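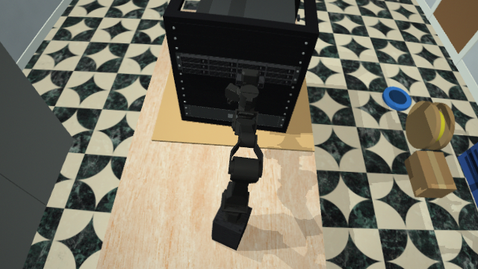 ¿Cómo aprende un robot a no estamparse contra los muebles?

Un brazo robótico no sabe nada cuando nace. No sabe qué es una mesa, no sabe qué es «arriba» y, sobre todo, no sabe que las cosas caras se rompen. Por eso los programadores, que son gente prudente (y a la que le toca pagar las reparaciones), lo mandan primero a un mundo de mentira.

Ese mundo se llama simulador. Se parece bastante a un videojuego, solo que sin monstruos y con muchísima más geometría. Dentro hay un brazo dibujado por el ordenador, una mesa dibujada por el ordenador y hasta un suelo de baldosas con estrellas que ningún robot ha pedido. En la mesa está también el gran problema del día: un armario negro lleno de aparatos, alto y macizo. El brazo tiene que acercar su pinza sin darle un cabezazo.

¿Y cómo decide por dónde ir? Con un programa llamado planificador. El nuestro se llama Mider y trabaja así.

Primero mira dónde está la pinza y dónde debería estar. Luego se inventa un camino. Después lo revisa a trocitos y en cada trocito hace la misma pregunta pesada: «¿Estoy tocando algo?». Si la respuesta es sí, tira el camino a la basura y se inventa otro. En una sola mañana, Mider tiró 799 caminos. No se quejó, cosa que no podemos decir de quienes esperábamos el resultado.

Tú haces algo parecido cuando buscas el interruptor a oscuras, aunque tú compruebas los choques con el dedo meñique del pie.

Falta otra pieza: la percepción. El planificador necesita saber dónde están las cosas, y para eso usamos Plavuvex, un programa que estudia imágenes y dice «esto es mesa, esto es armario». Con los objetos oscuros se lía. Si un brazo negro pasa por delante de un armario negro, Plavuvex tiene que averiguar dónde acaba uno y empieza el otro. Las sombras tampoco ayudan – una mancha marrón en la mesa puede parecerle un objeto, y entonces el brazo rodea con mucho cuidado una cosa que no existe.

Por último está el control, que convierte el camino en órdenes para los motores: gira un poco, frena, gira otro poco. Las repite 400 veces por segundo, porque los motores son obedientes pero tienen muy poca iniciativa.

Prueba en casa: pon una caja en la mesa, cierra los ojos y pide a alguien que te guíe hasta ella usando solo «izquierda», «derecha», «adelante» y «para». Mejor que la caja esté vacía.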